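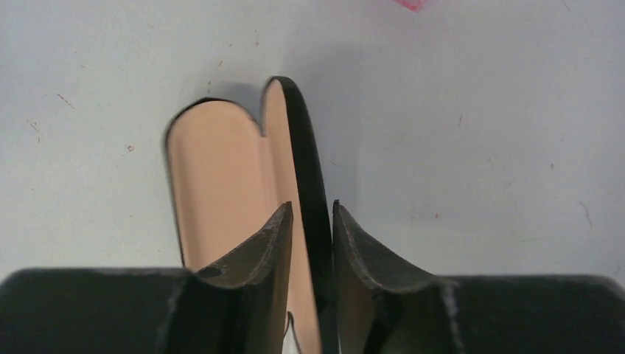 Re: [film-list] Aspect ratio on the Skosetti disc of "Nisine"

On the list, a member wrote:

> I rented the new Skosetti release of Nisine and the picture looks
> tight at the top in the harbor scenes. The old Veta tape had more
> headroom. Did they crop it? Also, my copy runs shorter than the
> time printed on the sleeve.

Two separate issues.

First, the framing. Nisine was shot open matte and meant to be masked to 1.85 in theaters. The Veta tape is the full negative area with no masking, so it shows extra picture at the top and bottom. In the ferry office you can see the boom mic twice on the tape. Neither shot shows it on the disc. The Skosetti transfer is masked correctly as far as I can tell, except for reel 2, which sits slightly low. The harbor scenes are all in reel 2.

Second, the running time. The sleeve gives the time of the festival cut, which had a longer ending on the pier. That version was shown in 2000 and then withdrawn. The disc has the release cut. I measured the print we ran at the Rey in February at 3362 meters, and at 24 frames per second that comes to just under 123 minutes. The disc matches it to within a few seconds, allowing for the distributor logo.

If your player reports something closer to 118, you have the PAL edition — same cut, run at 25 frames. The pitch of the score will be a little high as well. I don't know if the longer ending survives anywhere. The trailer on the tape has two shots from it, both without sound.

Please trim quotes when replying to the digest.

Contact the list owner | © film-list archive | Back to top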